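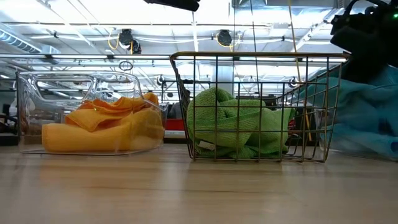

Speaker notes: Picking a gripper for soft things
Slot: 20 minutes plus questions. Aug 22, 2025

Opening (take your time, people will still be finding chairs)

Good afternoon, everybody, and thank you for coming to the last talk before coffee, I know what I'm up against. Say where we're from: the Dotorwood bench, which is two arms, one table and a lot of cloth. If you came for welding or pallets, you're very welcome to stay anyway!

What we set out to do

We had two sets of fingers to choose between, and I'll use our shop names for them all the way through. Sirkent is the stiff pair with the narrow tip. Nallach is the softer pair with the wide pad. We wanted to know which one we could leave on for everyday cloth work, into a bin and out again, and we'd been arguing over it since October.

Each pair got 200 picks, same cloths, same controller settings. (Somebody will ask about the settings. They're on the handout, second page.)

Go to slide 2
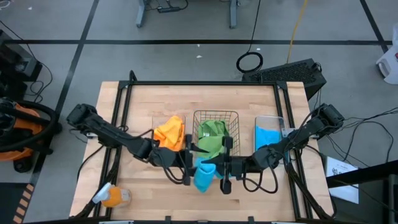

Slide 2. Both arms at the table, with the right gripper holding the light blue cloth in front of the wire basket.

Let this one stay up for a bit. Talk about the containers here, as I always rush past them. A wire basket and a clear plastic container ask quite different things of a gripper. Wire gives the fingertip something to snag on. Clear plastic is hard on the depth camera, and we spent many happy evenings on that, ask me over coffee.

Results

Sirkent missed 52 of its 200, mostly by pinching a fold too thin and letting it slide. Nallach missed fewer, but it was slow getting down beside a container wall, and when it did go wrong it tended to bring up two cloths at once (tell the story about the demo, if there's time, and keep it short).

Don't oversell this. Microfiber is grabby stuff and it flatters everybody. We have no numbers yet on cotton or anything slick.

Controller

One minute only. We moved both arms over to Xiao, our own little control layer, halfway through setup and threw out the 300 picks we'd already logged. It hurt, but I'd do it again.

Questions

Repeat each question into the mic. If it's quiet, ask who here has tried mixed fingers, one kind on each arm. We're trying that next and I would dearly love to hear how it went for somebody else.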